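**Trunwood House – Residents' Kitchen and Common Room Meeting**

Minutes of the meeting held in September, commencing at 6.30 p.m.

**1. Minutes of the previous meeting**

The minutes were agreed as a correct record. The repair to the Filtton Wing sink remains outstanding and is carried forward.

**2. Breakfast table**

The meeting considered the arrangement of the shared breakfast table. It was agreed that the toaster should stay on the table for a further trial period, and that plates should be returned to the cupboard by 10 a.m. A request for a second toaster was deferred on grounds of cost.

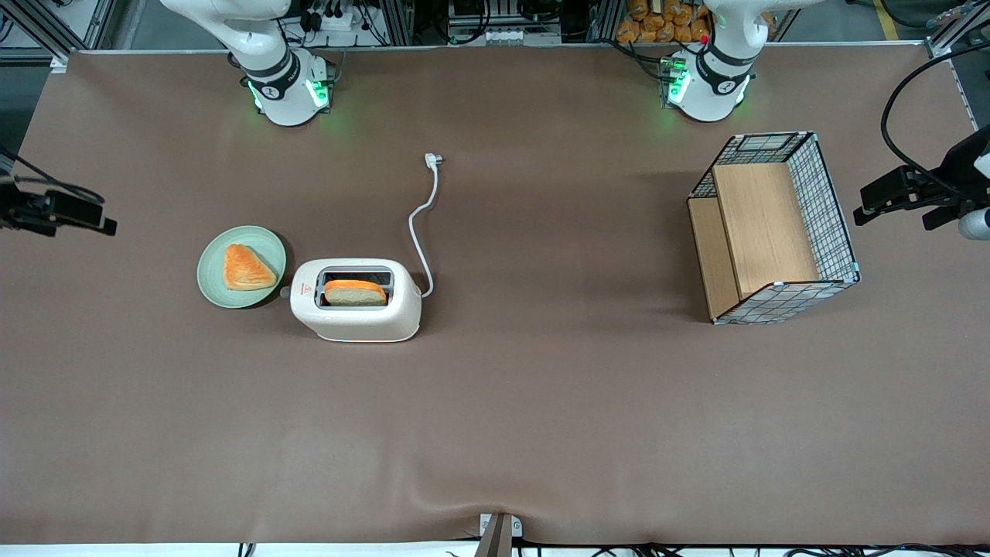 *Item 2: toaster and pastry plate, breakfast table.*

Residents asked that crumbs be cleared after each use. The house noted that bread from Cemcombe had gone up in price and that over 84 residents now use the breakfast service. The present order will stand until the next meeting.

**Action:** house office to confirm the bread order.

**3. Storage of table linen**
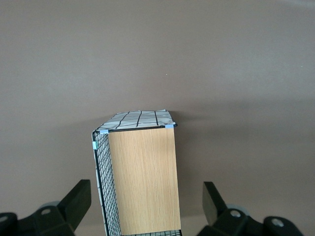
Napkins and tea towels have been kept in several places since the Queiroz Room was closed for painting, and items have gone astray. The meeting discussed whether open baskets would serve. It was felt that a lined box, with wire mesh at the side and a wood-grain front, was better suited to the common room, and that the white cloth with its black line pattern should stay folded over the top to keep dust out. Two members preferred a cupboard – their view was noted.

**Action:** labels to be fitted before the Queiroz Room reopens.

**4. Any other business**

The late return of keys was raised. A reminder will be placed on the noticeboard.

The meeting closed at 7.25 p.m.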